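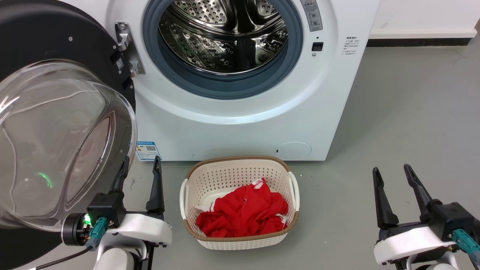 The washer, the basket and the red thing, Gurstead open day.

Omid Dehghan had driven 247 miles to see a robot do laundry, and he had left his own in a heap on the bathroom floor to do it.

"Keep behind the tape, please," said Veikko Räsänen, who was in charge of the tape. He had been with Keskinen since March and wore the company fleece in August.

The robot was called Ustow. It had two arms and a green light, and it regarded the basket the way Omid's father used to regard a menu.

"Is it thinking?" asked a woman at the front.

"It is planning," said Veikko.

"What's the difference?"

Veikko looked at his card. The card covered payload, safety and parking.

Omid ate a free cookie. He had written to his sister that he was going to witness the future, and she had written back asking whether the future did fitted sheets. He meant to find out, but a man named Rutilio Olvera had already got hold of the questions and wasn't giving them up. Rutilio owned 2 laundromats. He wanted to know what the thing cost, what it cost without the arms, and who paid if it ate a sock.

"It doesn't eat socks," said Veikko.

"Mine do," said Rutilio, with some pride.
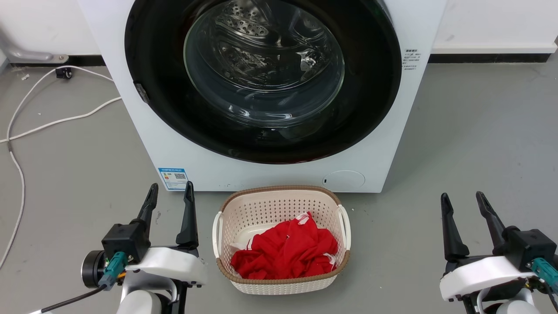
Ustow and the basket, with the washer door closed.

The woman at the front had begun to whisper encouragement. "Go on," she told the grippers. "It's only a little red one."

Somebody's child asked if the robot was shy. Veikko said it had completed 3386 practice runs at the Keskinen lab, and the child said that wasn't what she'd asked.

Omid found that he was leaning forward. So was Rutilio. So, a little, was Veikko, who must have seen this more often than he had seen his own mother lately. The whole room had gone quiet over one basket of washing – a thing Omid had managed to ignore at home for nine days without any effort at all.

"Does it iron?" he said, before he could stop himself.

Veikko turned the card over. The back was blank.

"There's a questionnaire by the cookies," he said.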